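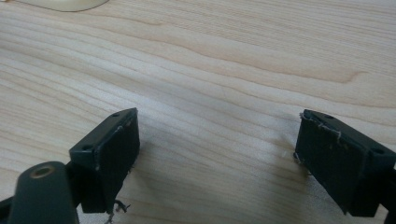
4.2 Who looks after the tool

Figure 3. Hand-held gripper over a pale wooden tabletop. The pads on both fingers are worn, and loose fibers show along their edges.

The business case that Hernell put to its staff in September rested on a simple trade. Packers would spend part of each shift doing their usual table work with hand-held grippers, the recordings would be used to train the arms on the Starnard line, and in return the dullest jobs would leave the packing room for good. We were given the slides. They say a good deal about hours saved and almost nothing about the tool itself, or about who would keep it in working order.

Figure 3 is a fair place to begin a less cheerful account. The friction pads are frayed, there are specks of lint on them, and dark threads hang from the base of the left finger. None of this is dramatic, and we do not claim that wear of this kind spoils a recording. What interests us is that pad wear does not appear as a task in any of the documents we were shown. Someone has to notice it, decide whether it matters, find a spare and fit it. At Hernell that someone was whoever was holding the gripper.

Of the 331 diary entries we collected, 65 mention upkeep of the gripper in some form: pads, screws, lint, cleaning, waiting for parts. The supervisors' weekly reports for the same period mention it in 2 places, both times under "other." We read this gap with some care. Diaries invite complaint, and weekly reports are written to look tidy. Even so, the difference is hard to put down to style alone.

The packers we interviewed did not agree on how much it mattered. One thought the pads were a minor nuisance and said she had dealt with worse tape guns. Another had begun to grip more slowly on purpose, having decided that a tired pad needed more time to hold a carton flap. If she was right, then the arms were being taught a pace that came from the state of a pad. If she was wrong, she was doing extra work for no reason and had no one to tell her so. The project team had no rule on the matter. Haoran Xie, who ran the trial at the Jultimby site, told us that operators were "free to use their judgment" – a phrase that also appears in the training handout, where it is not explained.

Earlier work on shop-floor automation tends to sort tasks into those that are removed and those that remain. Oyelaran's notes from the first site visit use the same two columns, and we kept them for a while. They did not hold up well. Pad upkeep was neither removed nor left over. It arrived with the project, it was unpaid in the sense that no minutes were set aside for it, and it fell on the people whose work was meant to get lighter. Management's own target, that 100 percent of gripper time should be "productive handling," left no room to record it even when a packer wished to.

We should be plain about the limits here. A single figure shows one tool at one moment, and it cannot tell us how long the pads had been in use or how they performed. Our diaries come from one employer. The Nakamura warehouse, which we visited only briefly, handled spares through a service desk, and the two packers we spoke to there had little to say on the subject. It may be that a shelf of fresh pads and ten paid minutes per shift would settle most of what we describe – Ignacio Oyelaran leans toward this view, and the rest of us are less sure.

Our doubt has to do with what happens after the recording period ends. The same habit of leaving small jobs to the nearest pair of hands was already visible on the Starnard line, where packers cleared dust from sensors between batches. Section 4.3 takes up those jobs and the question of whose time they were charged to.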